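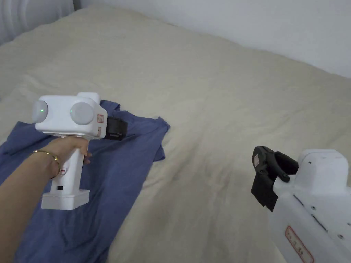

Figure 5. The two handheld grippers over the bed, jaws facing each other, with the blue cloth on the left.

5.3 When the two hands disagreed

I promised in Section 1 to be open about the month we lost, so let me get on with it. In May our bimanual policy, Ellow, began doing something on the Brakholm arms that none of us had seen in simulation: the left arm would take a corner of cloth and start hauling while the right arm was still on its way down. With a light pillowcase this only looked silly. With a heavy sheet it dragged everything sideways, and on the worst run the right arm closed on a fold that was already moving, the wrist torque shot up, and Nele Wegener hit the stop button before the software limit cut in. The arm was fine and so was Nele, but I count that run as a safety failure and it is listed as one in the appendix.

My first guess was the policy (it usually is!). I spent far too long on the action chunking, shortening the horizon, lengthening it again, and adding a penalty for moving one arm without the other. The penalty made the arms timid and did nothing for the early pull. Then Nele asked a much better question, namely whether the demonstrations themselves contained the early pull. I said no, quite crossly, because I had recorded a good part of them and I know I wait for my other hand.

They did contain it, at least as far as the timestamps were concerned. Each handheld gripper keeps its own clock, and our Feritz sync box is meant to pull both back into line at the start of every episode. If the box missed one device during start-up, it carried on and reported success anyway. From then on the two recordings slid apart. We had set 20 ms as the largest offset we would accept between the hands, but the check compared only the start markers, which the box had written itself, so it passed every time. I wrote that check, by the way.

Out of 2,808 episodes in the Bognár set, 191 were over the limit by the end of the recording. The worst had the left stream running 1,160 ms ahead of the right. That is a long time in bed-making -- long enough to grip a corner, lift it and be well into the pull. It is also quite a small share of the data, and I had assumed a small share would wash out in training. It didn't, and my best explanation is that the bad episodes were nearly all large-cloth ones, where long recordings give the clocks more time to wander. The policy had very little clean data for exactly the jobs in which the timing matters most.

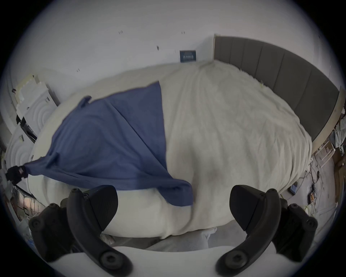

Finding the bad episodes without trusting any clock was the fiddly bit. We needed an event that both devices would notice separately, and jaw closing is no use here as the hands don't always close together. Tension in the cloth works far better. With a corner clamped in the black gripper at the far left and tugged out past the side of the bed, long diagonal folds run back across the blue fabric, and they are plain to see from the other gripper even with its own two fingers wide open. So we marked the moment such folds first appeared in one camera's stream, marked the moment the opposite device's motion sensor felt the load, and took the difference. Smooth, well-aligned cloth gives a weak signal, and for those episodes we fell back on comparing motion in the two videos by hand, a job I wouldn't wish on anyone.

Where the offset grew steadily we could stretch one stream to fit the other. Where it jumped, we threw the episode out. We then retrained Ellow from scratch with the original action chunking and without my penalty term. The early pull didn't come back in any of our repeat trials with the heavy sheet, though I'd be careful with that result, as we used the same sheets and the same bed height throughout.

Two changes have stayed in place. The sync box now refuses to start an episode until both grippers have answered, and the offset is measured again at the end as well as the beginning. On the robot side, the left arm may not pull beyond a fixed force until the right arm reports that it has stopped moving. This second rule costs a little speed and I grumbled about it -- Nele insisted, and it remains on for all the runs reported in Section 6.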